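Gromholm Home and Hallway Fair: a day among the shoe racks

I've been meaning to go to the Gromholm fair for years and always found a reason not to (the trains, mainly), but in May 2023 I finally did it. I took sandwiches and a tape measure, left the house at an hour I normally only see when the cat is ill, and was through the doors before the coffee stall had its shutters up.

It's a big one. The programme listed 179 stands and the organisers were expecting 3,000 visitors, and by lunchtime I think most of them were standing between me and the toilets. I'd gone with one purpose, though. Our hallway is a disgrace. It's narrow, it has a radiator exactly where you'd want a cupboard, and everybody's shoes live in a heap behind the door. So I walked straight past the kitchens, past a very tempting display of bread bins, and headed for Hall 2, where all the hallway and small storage people were.

The Jimon stand was the first I stopped at, and the one I went back to twice. They had proper shoes out with their rack, which I liked straight away. So many stands show you an empty shelf and leave you to imagine the rest! I was soon admiring a slide in a lovely buttery yellow, looking at the fine grooves in the strap. It almost had a wood-grain look to it. I'd never have thought of yellow for indoor shoes but I've been thinking about it ever since.

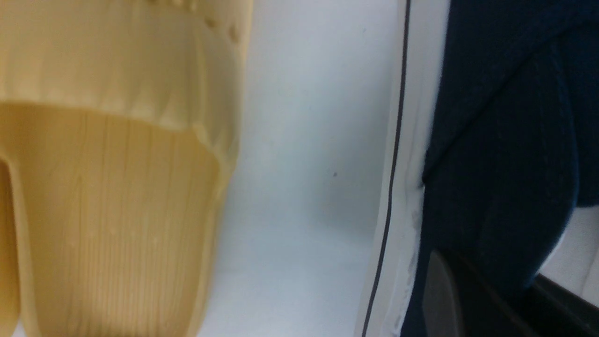
The rack itself

I'll be fair and say that a stainless steel shoe rack is not an exciting object. It has horizontal bars in tiers, legs with small dark feet, and that's your lot. But I'd just come from Espinoza, who make everything in painted wood with little doors, and after ten minutes of opening and closing little doors I was ready for something plain. With open bars you can see what you own, and the grit drops through to the floor where you can sweep it up (or, in our house, walk it into the sitting room).

What I wanted to know was whether it would take a mixture. Racks always look marvellous with matching court shoes on them, and we don't have any of those. We have canvas things and rubber things and one pair of walking boots that weigh as much as a toddler. Jimon's selection was much closer to real life: the yellow slides, a chunky pair in pale sage green foam, some black canvas lace-ups with white toe caps, and navy canvas ones with WARRIOR on them. Those last ones took me right back to PE.
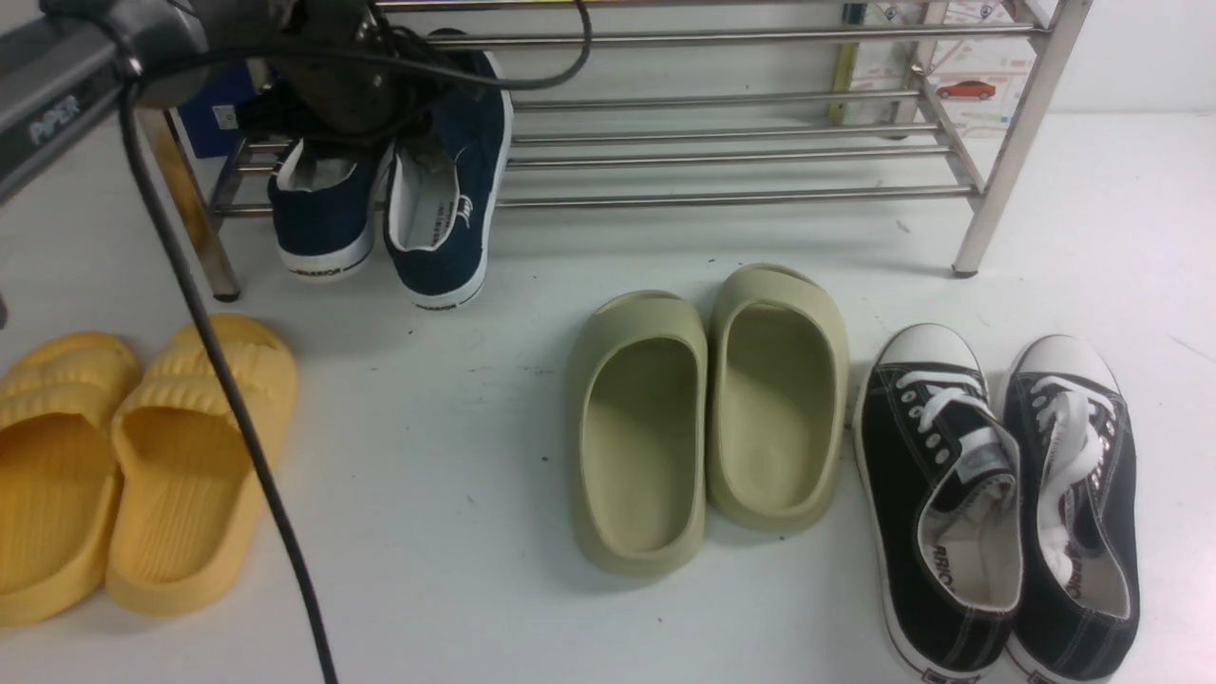
I asked about foam slides in particular, as they're the ones that cause trouble at home. They're so wide and thick that two pairs will fill a shelf. The answer was to stand them on their edges, soles together, which I have since tried with mine and it does save a good bit of room. They fall over if you slam the front door, so we're all learning not to slam the front door.

Canvas shoes are another matter. I'd always put mine away just as they came off, laces trailing, and then wondered why they went baggy at the heel. The navy pair at Jimon was stuffed with white tissue paper, or the one I got a good look into was, anyway, and I made a note to save the tissue from the next parcel that comes. I'd been throwing that paper out for years.

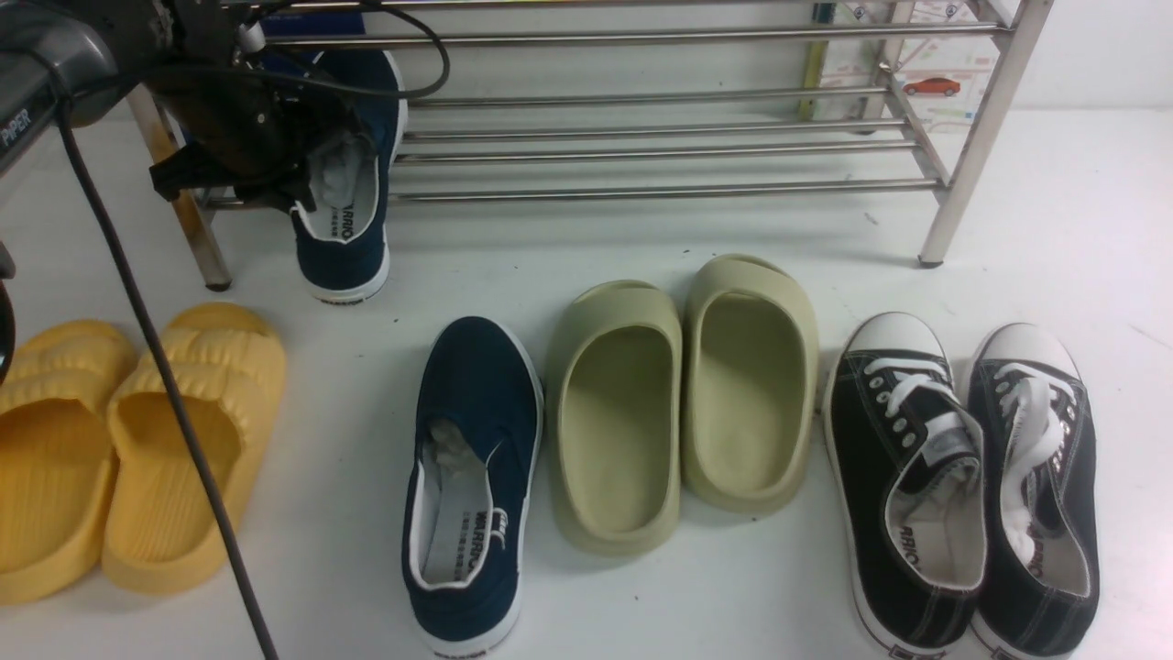
Newspaper did just as well, according to a woman beside me at the stand, and it was free, but she warned that you had to keep it away from anything with a white lining or the ink came off on it. She'd lost a good pair of plimsolls that way. I said I'd stick to tissue, and she said I'd be sorry when it rained, and we ended up having our coffee together.

After that I did a lap of the hall to be sure. Jamis had a tall revolving affair that I rather fell for until I saw the price, 2,495, and put my hands back in my pockets. It was very smooth. It would also have blocked the radiator and most of the door.

So back I went to the bars and rungs, and had a last look at the feet. Our old rack had bare metal ends and left two rusty rings on the lino, and I've been suspicious of legs ever since. 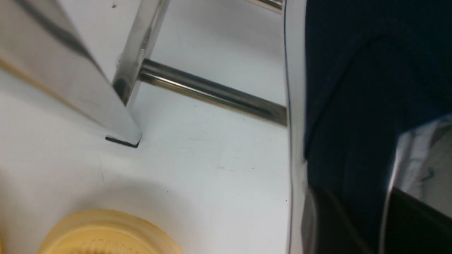 Chrome upright and rungs, with the thin black rubber foot underneath.

I didn't buy on the day. I wanted to go home and measure the gap beside the radiator first — I'd taken the tape measure to the fair and not thought to use it on my own hall before setting out. It's a tight fit but it will go in if I move the umbrella stand.

Practical bits, if you're thinking of going: the food queue is shortest before noon, the floor is hard so wear something cushioned, and Hall 2 gets very warm in the afternoon. There's a smaller one in August, which I'm told is mostly garden furniture. I might go to that as well, if the trains are running.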